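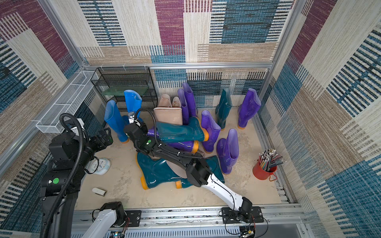

Organización del espacio doméstico
Apuntes de la unidad 6: el calzado de agua y la entrada de la casa
Profesor: Mahfuz Mondal

Punto de partida

Casi todos los manuales de orden empiezan por la sala o por el armario. La entrada la despachan en un par de páginas y las botas de goma en una frase, normalmente la misma: «póngalas en un zapatero». Conviene desconfiar de esa frase. Un zapatero corriente está pensado para zapatos bajos, y una bota de caña alta no entra de pie, o entra doblada, o entra después de quitar un estante que luego se guarda debajo de una cama y no vuelve a aparecer.

En esta unidad trabajamos con un caso: un montón de botas de varios tamaños y colores, moradas, azules y beige, unas de pie y otras tumbadas. Hay además una estantería negra de malla con dos niveles y una cesta larga de malla blanca. La pregunta de la unidad es qué haríamos con todo eso, y la segunda, menos cómoda, es si el resultado aguantaría hasta la semana siguiente.

Lo que dice la bibliografía del curso

El manual de Rathnayake (capítulo 3) defiende ordenar por color. El argumento es que el ojo encuentra antes el color que la talla. Puede ser, pero fíjense en el montón: hay varias botas moradas y varias con la suela naranja. Quien busque «la morada» va a sacar unas cuantas antes de dar con la suya, y el color de la suela tampoco le resuelve gran cosa. El criterio del color funciona cuando cada persona de la casa tiene el suyo. Rathnayake da eso por supuesto y no lo dice en ninguna parte.

Arvid Björklund, en la separata que repartimos en enero, prefiere la talla: las pequeñas delante y abajo, las grandes detrás. Me parece más sensato, con una reserva. Björklund mide el éxito por el tiempo que se tarda en recoger, y lo midió con adultos que sabían que alguien los cronometraba. Una entrada a las ocho de la mañana es otra cosa.

El llamado método Plimthorpe propone emparejar primero y colocar después, y añade una pinza por par. Lo de emparejar lo acepto sin discusión. Las pinzas las probé un invierno entero -- las que no se perdieron acabaron cerrando bolsas de arroz.

Procedimiento para la práctica

1. Vaciar el suelo. Todas las botas a un lado, sin colocar ninguna todavía.

2. Emparejar. Se comparan color, altura de la caña y suela, en ese orden. Si dos botas parecen iguales, se juntan por las suelas antes de darlas por pareja; entre dos tonos próximos de azul o de morado el error es muy frecuente, sobre todo con luz de bombilla.

3. Apartar las desparejadas. No se tiran. Se dejan en un sitio visible durante unos 13 días y después se decide.

4. Sacudirlas boca abajo, por turnos, sobre papel de periódico. Casi siempre cae algo.

5. Colocar de pie las de caña firme. Las de caña blanda se tumban, suela contra suela.

6. Anotar qué se ha dejado fuera y por qué razón. Esta nota cuenta en la evaluación más que el aspecto final.

Sobre el mobiliario

La malla metálica tiene buena fama porque deja pasar el aire y no retiene el agua. El agua, por supuesto, no desaparece: cae al nivel de abajo, y de ahí al suelo. Si se usa una estantería de dos niveles hace falta una bandeja, y alguien tiene que vaciarla. El catálogo de Cumstead anuncia la suya como «sin mantenimiento». Pregunten en clase quién vaciaría la bandeja en su casa y vean cuántas manos se levantan.

Una cesta alargada parece útil y a veces lo es, para guantes, gorros o plantillas. Para botas de adulto tengo mis dudas. Las pequeñas caben en muchas cestas, pero quedan revueltas y hay que volver a emparejarlas cada vez, de modo que hemos cambiado el montón de sitio.

Hay también quien cuelga las botas por la caña en una barra, con ganchos dobles. El fabricante Foltthorpe asegura que así no se deforman. No he encontrado ninguna prueba de ello, ni a favor ni en contra. Sí he visto caerse unas botas colgadas de esa manera sobre un paragüero.

Una objeción general

Varios alumnos preguntan cada año si no bastaría con tener menos botas. Es una buena pregunta y los manuales la esquivan, en parte porque viven de vender estantes. Mi respuesta provisional: en una casa con niños las tallas se solapan, se heredan y se guardan «por si acaso», y reducir de golpe suele acabar en comprar otra vez en otoño. Provisional, repito. Quien quiera defender lo contrario tiene aquí un buen tema de trabajo.

Para entregar

Un texto de 700 palabras como máximo sobre la entrada de su propia casa o de una casa a la que tengan acceso. Debe incluir el criterio elegido (color, talla, persona u otro), un croquis a mano y una revisión hecha varios días después, sin haber recogido antes. Los trabajos con una entrada impecable en la revisión se leerán con especial atención.

Lectura para la próxima sesión: Björklund, apartados 3 y 6. El 6 trata del secado junto a radiadores y contiene, a mi juicio, un error bastante claro. Tráiganlo localizado.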